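O casamento da Treasa

Casaram-se em março, às nove da manhã, ela com oitenta e tal e ele já sem conta certa, e eu nunca tinha visto uma noiva entrar numa conservatória tão depressa!
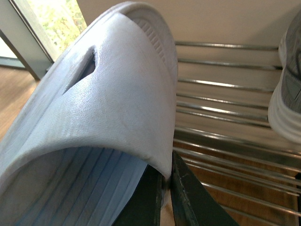
A Treasa Buckley tinha dito às sobrinhas que ia ao dentista. As sobrinhas, que há meses discutiam a casa de Kulstead como se a tia já lá não morasse, acreditaram. Foi a Hacer Yüksel quem guiou o carro, 40 quilómetros de curvas com o rádio aos berros, e eu ia atrás com o ramo no colo, feliz da vida.

- E se elas telefonam? - perguntou a Hacer.
- Digo que estou de boca aberta - respondeu a Treasa.

O Anselmo esperava-nos à porta, de gravata verde e uma pasta debaixo do braço. Na pasta vinha um papel assinado por ele em que renunciava a tudo: à casa, às terras, aos 2,000 euros da conta-poupança. Tinha-o escrito sozinho, à mão, com uma letra maravilhosa, cheia de voltas.

A Treasa leu-o até ao fim, de pé, no corredor. Depois dobrou-o e meteu-o na mala.

- Bonita letra. Vou guardar por causa da letra.

A conservadora, Oda Lunde, fez as perguntas do costume, e ele respondeu que sim antes de ela acabar a primeira. Rimo-nos todos, até a Oda, que teve de recomeçar. Que manhã! Assinei como testemunha com a caneta dele e borrei o meu próprio nome.

O telefone da Treasa tocou 17 vezes durante o almoço. Ela pô-lo debaixo do guardanapo, comeu a sopa, comeu o peixe, pediu pudim para os dois e ainda provou o meu. À décima oitava atendeu.

- Nermin, minha querida - disse ela à sobrinha mais velha -, já saí do dentista. Estou ótima. Traz a tua irmã no domingo e tragam fome, que o meu marido cozinha.

Do outro lado fez-se um silêncio enorme. O Anselmo olhou para mim, muito pálido, com a colher no ar.

- Eu só sei fazer ovos - sussurrou.

A Hacer já estava a pedir a conta e a perguntar ao empregado onde se compravam ovos bons.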